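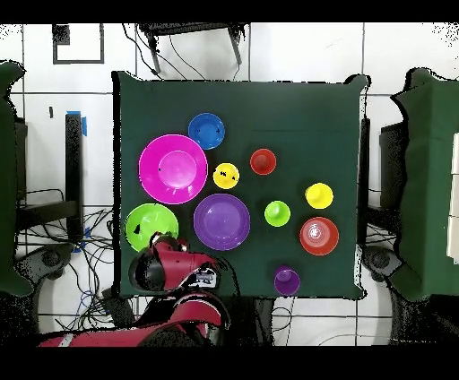
Soo-ah Yoon
Workshop editor, Trolline

Gripper tips from the dish table

Posted July 27, 2021

Quick ones this week, I'm writing between runs. We've been swapping grippers on the red arm and giving each one the same job – pick up a plastic dish, carry it, put it down. Sounds easy. Bowls are fine, plates are a pain.

Cover the table first. Bare tops are slippery and plastic skates away the second a finger touches it. Plain green cloth, one color, no pattern. Pull it tight. A wrinkle under a cup is enough to tip it. Iron it if you have to, I did.

Cheap dishes, bright colors. Magenta, blue, lime green, purple, yellow, whatever the party aisle has. Much easier to talk about too. "Missed the purple one" beats "missed the third one from the left".

Mix your shapes. If you only test cups every gripper looks great. Put out a wide plate with a low rim and a big bowl and then see how you feel.

Rims. Come down with one finger inside and one outside, close slow. The Clitness two-finger did this well, the Were one kept shoving the bowl ahead of itself until I took the approach speed down. Start at 5 percent. Boring but you keep your dishes.

Plates: don't pinch from the top. Go in low from the side, fingers nearly flat to the cloth, and let the lip ride up onto the lower finger. Still droped plenty this way. Suction cup is probably the real answer, haven't had time.

Shine. Glossy plastic throws a bright spot right back at the camera and the depth goes to mush there. Move the lamp before you touch the software. I lost most of a morning to settings when a sheet of baking paper over the lamp did it. Tape the paper well clear of the bulb, LED only please.

Grip pads. Wipe with rubbing alcohol, let dry. Stick-on shelf liner works if the factory pads are worn, trim it flush or it catches on the rim.

Cables. Keep them off the cloth and out of the arm's reach. Velcro ties, not zip ties, you WILL be changing things again tomorrow.

Keep score the dumb way. Pencil, paper, 100 picks per gripper, same dishes. Write down how it failed as well – slipped, tipped, never touched it. I didn't do that in January and had to run the whole lot over.

Controller: still on the Otuscombe. Set the force limit before the speed, and keep teh stop button where your hand already is.

Camera mounts next time, if the brackets show up.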